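打印本页 | 用电子邮件发送

新闻稿 · 可即时发布

Javden推出Brillel双层桌面饮料架,六月起在Fluvero门店上架

首批1,000件,售价200元,木作由Villalobos工坊负责

Javden今天宣布,Brillel双层桌面饮料架六月正式发售。小件,放桌上用的,不上墙,不落地。两层搁板,浅色木,四周能敞的地方都敞着。瓶子罐子各有位置,拿了就走,放回去也不用弯腰开柜门。

首批1,000件,全部经Fluvero家居门店销售,线上预订同步开放。售价200元,含配件包和一张摆放建议卡。第二批的时间看首批情况,六月底前会再发一次通知。

先把要点列一下,赶稿的编辑可以直接取用:

名称:Brillel双层桌面饮料架
品牌:Javden
木作:Villalobos工坊
销售:Fluvero家居门店,及Fluvero线上预订
首批数量:1,000件
售价:200元
发售:六月
组装:需要,工具随附,15分钟
保修:6个月

为什么做这么个东西

饮料这类东西在家里一直没有固定的地方。冰箱里放一部分,厨房台面上堆一部分,餐桌角上还有昨天没喝完的。买回来一箱,拆了,罐子先搁台面,然后就一直在台面。瓶子更麻烦,高,颈子细,跟罐子挤一起,伸手拿后面那罐,前面那瓶先晃。

Javden产品负责人Negin Akbari在内部立项会上只带了一张便条,上面写着:“台面上的饮料,给它一个家,别太大。”项目就是从这张便条开始的。便条现在还贴在样品间门上。

“大家家里都有柜子,柜子不缺。”Akbari表示,“缺的是手边那一小块。吃饭的时候,来客人的时候,你要的是伸手就有。所以我们把尺寸压得很紧,放在餐桌一头或者边柜上,前面还得留出放杯子的地方。”

她说最初的草图有三层,后来砍掉一层。三层太高,放上高瓶之后视线全挡住,坐对面的人只看得见瓶子。两层刚好。下层放常喝的,上层放正在喝的。

结构

说起来很简单。一块宽的上板,后缘有一道凸起的挡边,瓶罐往里推到头就停,不会从后面掉下去。上板下面是一个隔层,有背板,有底板,正面全敞。两侧是侧板,侧板往下收,接着就是腿。隔层底下架空,抹布伸得进去,洒了水不用搬架子。

侧板前上角做了圆弧处理。这个地方改得最多,Villalobos的师傅来来回回磨了好几版。方角好做,省工,可是袖子容易挂,小孩经过也容易磕。改成弧线之后手从侧面伸进去拿瓶子顺得多,擦起来也快。

木料保持浅色,纹理不遮。没有上深色版本的计划,至少今年没有。问的人很多,统一在这里回复。

隔层内不设格子。样品阶段试过活动隔片,结果放瓶子的时候隔片碍事,放罐子的时候隔片又不够密,最后全拿掉了。敞着用,想怎么排怎么排。

样品摆放

发售前Javden和Villalobos一起在白色台面上过了几轮摆放,用的都是日常能买到的瓶装和罐装,没有专门定做的道具。玻璃瓶、黑罐、银色罐都有。重点看两件事:高瓶放下层,颈子会不会顶到上板;上层放了东西之后,从前面往下层伸手还顺不顺。

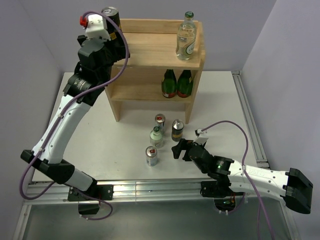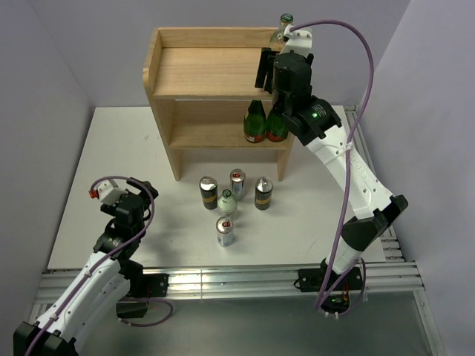 本页最后修改:六月,下午
(两图为同一只样品架。下层右侧两支绿色玻璃瓶,上层右端一支透明玻璃瓶。)

下层左半边是特意留的。Akbari的说法是,架子买回去第一天就塞满,第二天就没法用了。“你总得有个地方放刚买回来的那一罐。空位也是功能。”摆放建议卡上第一条写的就是这个:先放瓶,靠一边,另一边留着。

第二条,高瓶成对放。两支并排靠在一侧,比一左一右稳当,中间也不会剩一个不大不小的缝,塞什么都不合适。

第三条,上层别贪多。上板宽,看着能放很多,其实放一两样最好用。一支水,或者今晚要开的那一瓶,放在右手边(左撇子反过来)。剩下的地方放开瓶器、杯垫、柠檬盘,随意。

第四条,罐子先在架子前面排一排,再往上放。听着多余,但是试用的家庭里这么做的都说快。先看清楚有几样、哪些一样,再决定哪一层。一模一样的罐子放一起,省得翻来翻去看牌子。

第五条,小瓶别放在高瓶后面。放后面等于没有,下次想起来就过期了。小瓶放前排,或者放上层边上。

卡片就一张,正反两面,随架附送。电子版可向媒体联系处索取。

试用情况

发售之前,有15户家庭试用了样品。有独居的,有三代同住的,有合租的,还有一户开小餐桌接预订的。每户用到自己觉得够了为止,然后写一页反馈。字数不限,有人写了半页,有人写满了还画了图。

反馈里提得最多的是台面。架子放上去之后,原来散在台面各处的瓶罐有了去处,饭前不用先收一遍。合租的那一户写得很短:“终于知道哪瓶是谁的,左边我的右边他的。”

也有意见。有两类比较集中。一是希望上板前缘也有一道挡边。这个试过,没采用,前面有挡边之后罐子得抬高才能取出来,手腕别扭,而且擦的时候积灰。二是希望能放大瓶装。Brillel放不了特别高的大瓶,下层放不进去,上层放了头重,不建议。大瓶还是请放地柜或者冰箱门。这一点包装上会写清楚,门店的同事也会口头说明。

还有一户问能不能放调料。能。酱油醋放下层,盐罐放上层,后缘那道挡边正好。这算意外收获,建议卡的背面后来加了一小段厨房摆法。

“我们看反馈的时候有点慌,因为一半的人没拿它放饮料。”Akbari说,“有人放护手霜,有人放花瓶。后来想想也没什么,能用就行。”

木作部份

Villalobos工坊负责全部木件的下料、打磨和试装。每一件出坊前先装一遍,再拆开装箱,这样到家里再装的时候孔位是对过的。多一道工,出货慢一些,首批定在1,000件也有这个原因。

工坊方面提了一个要求,Javden采纳了:同一只架子的上板和侧板尽量从纹理接近的料里挑。浅色木有深有浅,放在一起差一点都看得出来。所以件与件之间会有色差,同一件之内应该很小。收到之后如果觉得上板和侧板差得明显,可在门店更换,保留包装即可。

腿做成往下收的形状,看着轻,也给桌面多让出一点地方。腿底贴有软垫,配件包里另有一套备用。玻璃桌面、漆面桌面都可以直接放,不必再垫布。

组装

15分钟。一个人,一把内六角扳手(随附),不用电动工具。顺序是先侧板,再隔层底板,再背板,最后上板。先把螺丝全部带上,不拧紧,架子放平之后再逐个拧。很多人第一颗就拧死,后面孔就对不上了。

装好之后轻轻按一下上板两头,不晃就可以用。晃的话多半是某条腿底下的软垫没贴平,撕下来重贴。

请在桌面上垫一层毛巾再装,木件边角碰桌面容易留印,桌子和架子都是。

日常清洁

干布为主。洒了饮料马上擦,湿布拧干,擦完再用干布过一遍。甜的饮料干了以后发粘,用温水一点点润开,别刮。不要用钢丝球,不要用带颗粒的清洁膏。

玻璃瓶从冰箱拿出来外面会挂水珠,放上板之前擦一下瓶底,或者垫一张杯垫。不擦也不会马上怎么样,时间长了会有圈印。罐子一样。

隔层底下架空的那一块最容易忘。面包屑、瓶盖、发票,都会滚进去。每周抬起架子看一眼就够了。

不要放在暖气边上,不要放在长期直晒的窗台。浅色木晒久了会变黄,这个没办法,不属于保修范围。

门店与预订

Fluvero在门店里为Brillel单独留了一张展示桌,架子装好摆着,旁边有空瓶空罐,顾客可以自己动手排。想试试家里那几瓶放不放得下的,带过来也行,店员会帮忙。玻璃瓶请小心。

线上预订六月开放,到店取货,也可送货上门。送货的是散件,不含上门组装。需要代装的可在店内付款时提出,取货时拿走的就是装好的。装好的体积大,请自备大袋子或者开车来。

每位顾客首批限购6件。给餐厅、民宿、公司茶水间采购的,请不要在门店下单,直接联系Javden的团购邮箱,数量另议,交期也另议。目前茶水间的询问比预期多,回复可能慢,见谅。

退换按Fluvero门店规定执行。保修6个月,范围包括木件开裂、孔位偏差、配件缺失。磕碰、泡水、晒变色不在内。保修凭小票或者预订编号,二选一,都丢了的话报预订手机号。

给编辑的补充

产品名写Brillel,首字母大写,后面小写,不加连字符。之前有一份早期资料写成了“三层”,那是旧稿,请以本稿为准,双层。如果已经引用旧稿请帮忙更正,谢谢。

“桌面饮料架”是正式品名,标题里放不下可以写“饮料架”。请不要写成酒架,也不要写成调料架,虽然两样都有人在放。

尺寸表、配色样块、白底图另附,邮件索取即回。样品可借,数量有限,借期到了请寄回,邮费Javden承担。借样请写明收件地址和需要装好的还是散件,很多邮件漏了这一项,来回问一次又耽误半天。

采访Akbari可安排电话,上午比较好约。Villalobos工坊暂不接待拍摄,赶首批,抱歉。首批出完之后会在安排一次开放参观,时间另行通知。

关于后续

同系列还有一件在做,矮一点,单层,给茶几用。还在试样,侧板弧线沿用现在这一版,后缘挡边保留。名字没定,价格没定,请暂时不要写发售时间,写了我们也赶不出来。

另有顾客建议出一款可以叠放的,两只架子上下摞。结构上不支持,现款请不要叠放,上板没有卡位,腿会滑。这一条已经印在说明书第一页。

关于Javden

Javden做小件家居,主要是桌面和台面上用的东西:搁架、托盘、沥水架、杯垫。产品都不大,讲究装得快、擦得净。产品在Fluvero等门店有售。

关于Villalobos

Villalobos是一家木作工坊,承接小型家具和搁架的打样与批量制作,从下料到试装都在坊内完成。与Javden的合作从一款托盘开始,Brillel是双方合作的第一件带隔层的产品。

关于Fluvero

Fluvero为家居连锁门店,经营收纳、餐厨和小型家具,提供线上预订与门店取货服务。

媒体联系

Javden新闻联络处
借样、图片、尺寸表:请在邮件标题注明“Brillel”
团购询问请勿发至本联络处,会漏看
采访安排:请附可通话的时间段,上午优先

打印本页 | 用电子邮件发送

相关新闻

Javden桌面沥水架更换软垫供应,旧款可免费补领
Villalobos工坊谈浅色木的选料与打磨
Fluvero门店六月餐厨收纳展示桌安排
Brillel摆放建议卡(厨房版)开放索取
Javden托盘系列补货通知
茶水间收纳:团购常见事项汇总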